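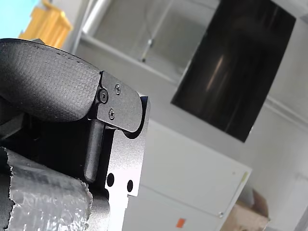
The room, July

Home Notebook Materials People

July, 3:00 in the afternoon. Entry by Kanchan.

Today I worked on the floor mat and on the list of toys. The blue foam tiles stay in this room. Mirjam asked if we can have the thicker ones from Ekmont, but I find these good enough for blocks. They are soft, and a block which falls on them makes almost no noise.

I joined the tiles again after washing. The seam must be pressed from the middle to the ends, otherwise one tab stands up and the blocks do not sit flat near it. It took me 16 minutes, mostly for the one corner that did not want to go in.

For the alphabet blocks I use now only two at a time, one green and one red. With five on the mat Yannick and I wrote different notes about which one was first. I write the color before the letter — the letters are easy to confuse when a block lies on its side.
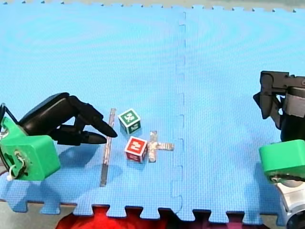

How should the foam tiles be cleaned?
With a damp cloth and a little dish soap, then flat on the floor until both sides are dry. Do not put them on the radiator, the edges become wavy.

To do: ask Emil for the spare edge pieces. Wipe the blocks. New page for the wooden puzzle.

3 comments · 5 shares
This site uses cookies. Accept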